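Stindeck bench, notebook entry, October

Task: drawer close, wooden unit, single arm
Operator: P. Stoyanova
Review: O. Zúñiga

The purpose of this session was to continue the drawer set for the Clallier policy. The plan calls for 550 accepted episodes, of which 300 are to be closing and the remainder opening. Only closing episodes were recorded today. The starting opening of the drawer was changed by hand between episodes, and the unit was turned slightly after every tenth one.

The operator was instructed to approach from above with the fingers shut, to make contact near the middle of the drawer front, and to push in one steady motion. Regrasping during an episode is allowed once. Episodes with a second regrasp are to be marked as rejected at the time of recording and not left for review.

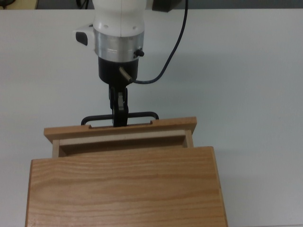 Contact point remains the main source of variation between operators. Stoyanova prefers to work close to the center of the front board. Zúñiga, in his own episodes last month, tended to start nearer one end, and the drawer bound in its runners more often as a result. It was agreed that both styles will be kept in the set, provided the operator field is filled in correctly. The Farah loader reads that field and will drop any episode in which it is blank.

Two matters arose during recording. First, the wrist stream fell behind the joint log in 3 episodes, all of them shortly after a restart of the recorder. These have been moved to the hold folder and should not be used until the time stamps have been checked. Second, the cable drags on the table when the arm is sent to its home position at full speed. The homing speed was lowered and will stay at the lower value until the cable has been tied back properly.

Some 200 closing episodes now stand as accepted, before review. Zúñiga will go through them on the Grerkden viewer and record the reason for each rejection in the shared sheet - the short codes are sufficient.

Next session: remaining closing episodes, then the opening task with the handle. Check gripper zero before starting.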